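About Clulia

Clulia runs hands-on workshops in basic lab skills for people who don't work in a lab. We teach pouring, measuring, filling racks, labeling, cleaning up and putting away. Most of the people who come to us are changing jobs, starting a technician course in the fall, or teaching science at a school where the equipment arrived before the training did.

We started in the back half of a shop on Wike Street and moved to our present room when the lease there ran out. The name doesn't stand for anything. It was on the door of the old shop when we took it over, the sign was in good condition, and we kept it.

The room

We have one large room with a light floor, white walls and white tables. There are no fixed benches. The tables are set out in the morning and wiped down at the end of the day, and they can be rearranged if a group wants to work together.

White tabletops were a deliberate choice. A drop of colored liquid shows up right away on white, and a beginner needs to see where the drops go. The tops do pick up specks and scuffs, and we have stopped trying to keep them looking new. They get cleaned between groups and that is enough for the kind of work we do.
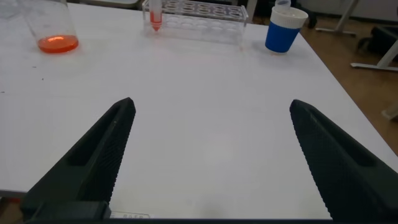 We use clear containers for the same reason. You learn to pour by watching the level, and you can't watch the level in something you can't see through. Our racks are clear as well, so a tube can be checked from the side without lifting it out. It took us a while to settle on these. The racks we had on Wike Street were solid, and people kept pulling tubes out to look at them and putting them back in the wrong hole.

Chairs are provided. Some people like to stand for the pouring work and sit for the rest. We don't mind either way, as long as chairs are pushed back from the table when someone is carrying glass.

What we teach

The first session is always pouring. You start with colored water and move it from one container to another until you can do it without hurrying. Then you do it again into a narrower opening. People expect this to take ten minutes and it usually takes most of the morning.

After that come test tubes. We cover how to hold one, how to fill it to a line, how to set it in the rack and how to keep track of which is which. The liquid is water with food coloring. We don't keep acids, solvents or anything else that needs special storage, and nothing in the beginner course needs a fume hood.

The second half of the course is about working in order: laying out what you need before you begin, keeping full and empty containers apart, and leaving the table so the next person can start. We spend more time on this than other courses do. Glassware tends to get broken during the cleaning up, when people are tired and stacking things.

Course length and group size

The beginner course is 2 sessions, both held on a Saturday. Groups are kept to 7 people. If a session is full we keep a waiting list and write to you when a place opens up.

Schools can book the whole room. For school groups we ask that 2 teachers come along, and that one of them has done the beginner course or something like it.

Practice hours

Anyone who has finished the beginner course can come back and use a table during practice hours. There is no set program. You take what you need from the shelf, work at your own pace and clear up after yourself. Some people come once before a job interview. Others have been coming back for a long time because they like having a quiet place to get better at something.

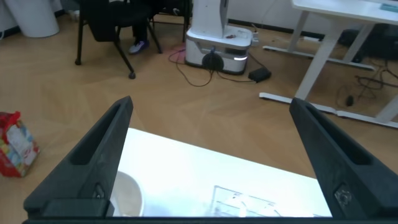 A white bowl and a clear plastic container on one of the tables.

Bags and coats stay off the tables. They can go on the floor along the side of the room, out of the walkway. Closed shoes are required at all times, and sneakers are fine. Phones are allowed if you are sitting away from the glassware.

Food and drink are a separate matter. Please keep your own cup well away from anything you are working with, even though the contents are only colored water. It is a habit you will need later, and we would like you to start it here.

Our equipment

We keep the equipment simple. The shelf holds beakers, jars, tubes, racks, bowls and plastic containers, plus cloths and brushes for cleaning. Most of the glass comes from Grivier, a small supplier that will sell us single pieces when something breaks. At the last stock check we had 300 test tubes, which sounds like a lot until a school group has been in.
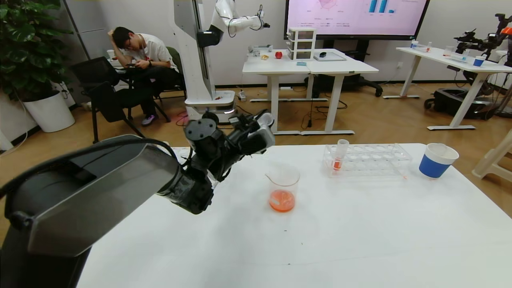
Beaker, rack and a single partly filled tube on a white table.

Every item is washed by hand. We tried a machine for one season and went back to brushes — the tubes came out with marks on them and had to be done again anyway.

We also lend small sets to schools through the Tistesar scheme. A set has a beaker, a rack, tubes to fill it and a printed sheet of exercises. The school keeps it for a term and returns it clean. Broken pieces should be reported but are not charged for unless the whole set goes missing.

Visiting us

The room is on the ground floor and there is a step-free entrance at the side. You are welcome to look in before booking, but please write first so that we can tell you when a session is running. New dates for the beginner course are posted in April.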